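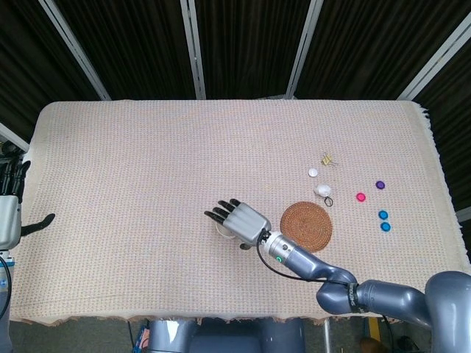
Small objects are the reason my household can't find anything, and they are the subject of this report. The brief for the unit was to pick a domestic problem, measure it for a month and propose a fix costing less than a textbook. I picked the stuff that has no home: things too useful to throw out and too small to deserve a drawer. A bottle cap, a gold binder clip, a black hair tie and a white crumpled something can all end up within reach of one woven coaster, and not one of them has any business with a coaster. I call this group the drift. My supervisor asked me to define it more rigorously, so for the rest of the report drift means any object smaller than a cup that has been put down on a flat surface by a person thinking about something else.

Background

There isn't much written on tables. There is plenty on wardrobes and a frightening amount on pantries. The organizing guides I read mostly assume that a table starts out clear and gets messy through some failure of character. Our table has never been clear in living memory, so I had to set the starting line somewhere else. I took it as the state of the table after a meal, once the plates had gone and whatever was left had been pushed to one end.

Method

Six people live in my house, counting my uncle, who says he is visiting. For the whole of November I emptied the kitchen table each evening at nine and sorted what I found into jars by type. Everything went into a notebook, then into a spreadsheet, then into the notebook again after I lost the spreadsheet. Cups, phones and mail were left out. So was food, apart from one walnut that stayed on the table for so long that I started to think of it as equipment.

I told the household to behave normally. Two of them took this as a challenge.

Results

The month's total was 456 items. The biggest jar by a long way was caps and lids, followed by hair ties, followed by clips of all kinds. Coloured plastic discs came fourth. These are counters from a game whose board went to a yard sale years ago, and they keep turning up in pairs, as if they were still playing. I have asked everyone in the house why we keep them and the answers were all some version of "you never know."

Used tissues were a problem for the categories. Some were plainly garbage, but others were wrapped around something, and I learned to check after nearly throwing out an earring. I gave them a jar of their own with a lid on it.

The tablecloth mattered more than I expected. On bare wood, small things slide and get noticed. On a cloth they stay where they are put, and light-coloured ones are harder to pick out against beige. A white cap can sit there all day. During the week our cloth was in the wash, the nightly count dropped by nearly half, although my uncle was also away for part of that week and I can't separate the two effects.

The fix

I tried two. The first was a divided tray from Talico with a compartment for each type. People admired it. By the third evening every compartment held a bit of everything, and one held a smaller tray.

The second was a single shallow bowl, unlabelled, beside the coaster. This did much better, with most of the drift going in without any instruction from me. It doesn't sort anything, but when somebody needs a hair tie they now know which bowl to be annoyed at. Rónán Mulcahy, who marked my draft, pointed out that I had moved the mess about thirty centimetres and put a rim around it. I agree with this and have kept it as my main finding.

Limitations

One house, one table, one month. My sister admits to adding clips to improve my numbers, and I have no way of telling which ones. The nine o'clock sorting also changed how people behaved, mostly by making them leave the kitchen at five to nine.

If I did it again I would weigh the jars as well as counting what's in them, and I would start with the cloth off. The jars are still on top of the fridge. The counters went back on the table the day I finished, and I didn't see who did it.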